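Stama Trays: data card

Maintainer: Kausar Jatoi
Current release: June
Records: 3,630
License: see LICENSE.txt in the root folder

Summary

Stama Trays is a catalog of observations on shallow metal serving and carrying trays, made while the trays were being sorted, stacked and put away. Each record covers one tray at one moment and gives its outline, rim type, floor pattern, surface condition and storage position. The catalog was started to settle a labeling problem in the Awan kitchen store, where trays that look alike from the side were being shelved together and then would not nest. It is published for anyone who has to write item descriptions for similar stock.

What counts as a tray

An item is a tray if it is shallow, has a continuous raised rim and can be carried level with things on it. Deep roasting pans are out. Lids are out, even when used as trays. Perforated inserts have their own list in the Jekus catalog and are not repeated in this one.

The core group is the rectangular tray with rounded corners and two parallel ridges or grooves running lengthwise along the floor. Metal is entered as "silver metal" unless the grade has been confirmed from a stamp or a purchase record. Earlier releases used "steel" throughout, and those entries have been changed back. 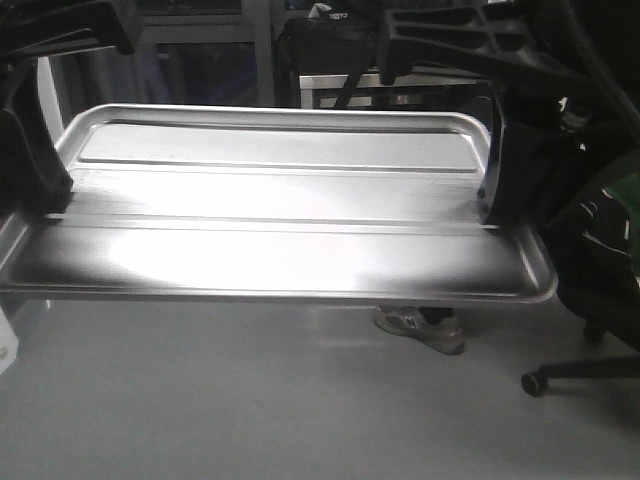 Floor lines are recorded by number, direction and distance from the back rim. Whether a line stands up or is pressed down depends on which face is being looked at, and under strong light the two are hard to tell apart by eye. The field floor_line therefore accepts "ridge", "groove" or "unresolved". Run a fingertip across the line before choosing one of the first two. Records made from pictures alone should use "unresolved" unless the shading is clear.

Fields

tray_id: text, assigned on first entry, never reused
outline: rectangular, square, round, oval
corner: rounded, square, clipped
rim: rolled, flat, folded, raised (type not confirmed)
floor_line: ridge, groove, unresolved
floor_line_count: whole number, 0 if plain
finish: brushed, polished, matte, mixed
surface: clean, streaks, smudges, scratches (more than one allowed)
glare: none, partial, heavy
stack: code of the stack the tray belongs to, blank if unassigned
note: free text, up to 200 characters

The rim field causes the most disagreement — a low rolled rim and a plain raised rim differ by very little from above. If the underside of the edge has not been checked, use the last value.

Glare and surface marks

Brushed metal under overhead light goes white in the middle and falls off to gray toward the ends. Marks under the white patch cannot be read. The surface field covers only the part of the floor that is readable, and a tray with heavy glare must not be entered as clean on the strength of its ends. Streaks and smudges are kept separate from scratches. The first two normally wipe off, and the tray should be checked again after washing.

Reflections of nearby objects are not surface marks. A gray shape at one end of a tray is often a reflection, so change the viewing angle before recording it as a stain.

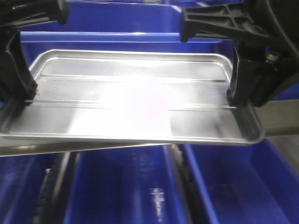

STORAGE AND STACKING

Trays are stored flat, floor down, long side toward the front of the shelf. A stack holds 11 trays of the same outline and floor pattern. Mixed stacks rock, and the upper trays slide when the shelf is bumped. Grooved and plain trays are never combined, even if the outer size matches.

Lodine stock is kept in a separate bay and uses codes beginning with L. Its corners are slightly tighter than those of the general stock, and a Lodine tray placed on top of a general stack will sit level but will not drop in.

Known problems

Six records have a stack code that no longer exists. They are marked "orphan" in the note field.

Round and oval trays are thinly covered. Do not use the catalog to estimate how common they are.

The finish value "mixed" was added late. Older records of trays with a brushed floor and a polished rim may say either.

Corrections

Send corrections to Kausar Jatoi with the tray_id and the field name on the first line. Changes to floor_line need a note saying whether the tray was handled or only looked at.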